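**Soy milk at home, a thread** 🧵

1/ Some of you asked how I make soy milk without a special machine. I learned it from Thoa Thân, who was my neighbour for two years, and I changed some things because my kitchen is small. I will write it step by step, slowly. My English for cooking words is still growing, so please be patient.

2/ First the beans. I buy dried ones, the pale yellow kind. Do not buy the cheapest bag on the bottom shelf. I did this in February and many beans were broken or brown, and I spent an evening picking them out with a cup of tea. The colour should be even.

3/ Wash them three times, then soak overnight in plenty of cold water. They grow a lot! My first time I used a bowl which was too small, and in the morning there were beans on the bench and some under the fridge.

4/ In summer I put the bowl in the fridge. In winter I leave it out. If the water smells sour, throw everything away and start again. I am sorry to say it, beans are not so expensive.

5/ Kaja Laur asked if one must take the skins off. I don't. Thoa does, she rubs them in her palms under water and the skins float. Her milk is smoother than mine — I admit this.

6/ Now blend with fresh water, not the soaking water. Blend longer than you think. Then squeeze through a cloth. An old clean pillowcase works very well, but tell your family which pillowcase it is.

7/ Then the boiling, the most important part. Raw soy milk is not good for the stomach, so it must boil properly and after that simmer gently for a good while. It foams early and looks like it is boiling when it is not yet boiling. Many people are cheated by this foam.

8/ I cook on a portable induction cooktop, on the round table, with the toaster and breakfast things beside. The stove in my flat is slow and I never liked it. With induction I can turn down the heat in one second when the foam climbs.

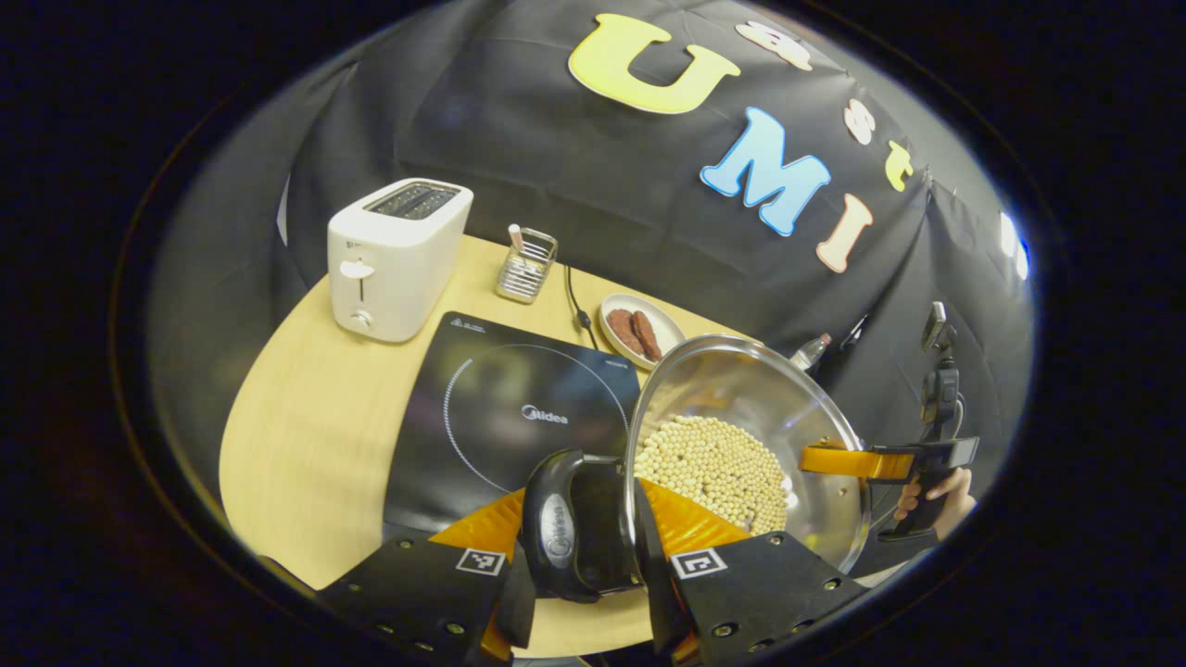

9/ About pots. Use a bigger one than looks sensible, flat at the bottom, and steel so that the induction can work. A glass lid is nice when you cook whole beans for salad or stew. For the milk take the lid off completely and stay near. Please don't go to answer the door.

10/ Whole beans need more patience than the milk. Start them in fresh water, skim the top, and put salt only near the end. I eat them with soy sauce and spring onion, or next to toast and a little sausage if it is a lazy morning.

11/ Kieran Ó Gríofa wants to know what to do with the pulp from the cloth. Fry it with carrot and egg, or put it in pancakes. It spoils quickly, so use it the same day or freeze it flat in a bag.

12/ Tomorrow I will post about sweetening. I use a small piece of ginger and brown sugar, and Zewditu Habte says this is wrong and it should be only dates. I will try hers first and then write.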